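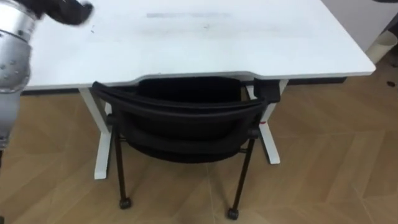
White desk, black mesh chair. Smudges included.

So the desk. I know, I know, I said I'd write up the move properly and then it was February and I'd written nothing. Quick one then, I have 20 minutes before Sille comes by for her boxes.

I went white in the end. Went back and forth for weeks, had a Bolia one in the basket more than 3 times, closed the tab every time. Then Reece Staniforth was getting rid of stuff from his old office and said come Thursday, bring a van. Van was 8 minutes late, desk weighs a ton, we got it up the stairs. Just.

Things I like. The size!! I can have the laptop and a sketchbook and lunch all going at once. And the curved bit cut into the front edge, where you sit. Thought it was a gimmick. Nope, you get right in close and your elbows have somewhere to go. My shoulders are much happier after a full afternoon of invoices.

Things I don't like. White shows everything. There's a gray streak toward the back that I have now gone at with dish soap, baking soda and one of those melamine sponges Firouzeh swears by. Still there. Little dark specks too, on the left and across the middle. Ink? No idea. Reece says it was like that when he got it. Sure Reece.

Also there's a small red mark on the inside of the right leg, might be a sticker, haven't crawled under to check. Will do it when I sort the cables. (When do I sort the cables.)

The chair is the old black one from the last apartment. I was going to replace it but the curve of the back goes so nicely with the curve in the desk that I've gone off the idea. Mesh is good in summer, bit chilly right now. Sweater solves it.

Still to do: lamp, something for pens, a mat so I stop adding to teh smudges. Chrysanthi thinks felt, I think cork, we are not discussing it any more. And if anyone has got a gray streak off a matte white top without wrecking the finish, please tell me how, comments are open again.

Ok doorbell. More when the shelves are up.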